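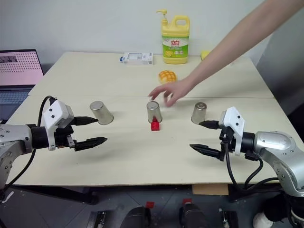 Looking for something is worst in a tidy house, according to Ademir Vasconcelos, and he'd like it known that he felt this way before his wife bought the label maker. In a messy house you expect to dig. In a tidy one you open the drawer marked BATTERIES, find a ball of string, and begin to doubt your marriage.

I had gone to Velloda to talk to people about losing things at home, a subject on which I consider myself overqualified. My own record that month stood at one passport, one shoe and the lid of a blender. The passport was in the blender box. I still don't have the lid.

Vasconcelos and I went through his kitchen before lunch. He was after a pair of scissors. He checked the hook where they belong, then the drawer below it, then the hook again, in case they had come home while he was bent over. Everyone does this. I have looked in the same coat pocket 6 times in one morning, with real hope each time, and I'm supposed to be able to vote.

Raíssa Bezerra runs the lost property desk at the Medine bus station, where the problem arrives already half solved: the thing has been found, and it's the owner who is missing. Her shelves hold umbrellas, naturally, along with a christening gown, a crockpot and a great many single gloves. People come in and describe what they lost, she told me, and the description is nearly always of something nicer. A "leather bag, practically new" turns out to have a broken zipper and a banana in it. She hands it over without a word and has them sign.
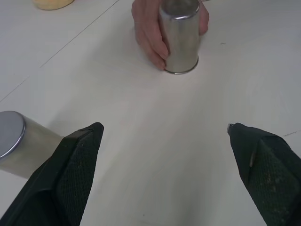 VOL. 6 / PAGE 70

There is money in all this. Steltus will sell you a tag to stick on your keys, which chirps when you press a button on your phone. It's a fine system provided you know where your phone is. The Long catalog, which comes to my house addressed to a woman who moved out years ago, offers a wall rack with a painted outline for every object, so that you can see at a glance what you haven't got. I ordered one for $100 and put it somewhere safe.

Bezerra's method costs less. She stands still and says out loud what she was doing when she last had the thing. Her sons find this embarrassing in stores. It works on glasses and wallets, she said, less well on remote controls, and not at all on anything a child has touched.

I tried it in my own hallway, out loud, about the shoe. I was taking out the trash, I said. The phone rang. I had one shoe on. My neighbor, coming up the stairs with her groceries, said it was on the landing and had been since December, and she'd assumed I was airing it.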